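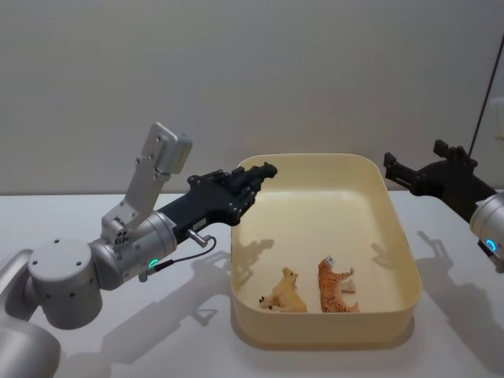 Hemalia - datos de preparación de pedidos con dos brazos

Hola. Si has llegado hasta esta carpeta es porque te han pasado el enlace desde Wineo o porque trabajas en el almacén y tienes curiosidad. Las dos cosas me parecen bien. Yo llevo la parte de datos, y antes de eso pasé cuatro años en la mesa de devoluciones, así que me vas a leer opiniones mezcladas con rutas de archivos.

Qué hay dentro

812 episodios de clasificación de juguete pequeño devuelto, grabados en el puesto de Woltus. La tarea es la de siempre: sacar piezas de una bandeja y dejarlas donde toca. Cada episodio trae vídeo, posiciones de las articulaciones, apertura de las pinzas y una frase en español que dice lo que se pide ("coge el tigre y déjalo a la derecha", cosas así). De momento casi todo son animales de plástico y cochecitos.

Cómo está organizado

datos/episodios - una carpeta por episodio
datos/frases.csv - las instrucciones, con el turno en que se escribieron
notas/ - lo que apuntamos a mano, sin limpiar
partición de prueba: 100 episodios, no los uses para entrenar, por favor

Las frases las escribió la gente del turno de tarde, y se nota: hay quien dice "leona", quien dice "león" para la misma figura y quien pone "el bicho amarillo". No lo he unificado. Ida Kohlhase quería una lista cerrada de nombres y lo discutimos bastante, pero en la mesa se habla así y el modelo tendrá que entenderlo.

Qué cambia en el puesto

Antes una persona vaciaba bandejas toda la jornada. Ahora la idea es que los brazos hagan el vaciado y que esa persona decida lo dudoso: pieza rota, pieza que no es de ese lote, etiqueta ilegible. Suena mejor, y en parte lo es (mis muñecas lo habrían agradecido), pero decidir durante horas cansa de otra manera. En mayo pedimos que la rotación entre puestos se mantuviera igual, y así sigue. También pedimos que los tiempos grabados no sirvieran para comparar a nadie, por eso no hay nombres de operarios en los metadatos. Si encuentras alguno, avísame y lo borro.

Cosas que fallan

- 81 episodios tienen el audio desfasado. Están marcados con audio_mal.
- Las sombras de los brazos sobre la bandeja confunden al detector Lenz. Revisa sus máscaras antes de fiarte.
- Hay pocas bandejas muy llenas - las iremos añadiendo.

Para dudas, deja un mensaje en notas/preguntas.txt. Lo miro por la mañana, con el café, antes de arrancar el puesto.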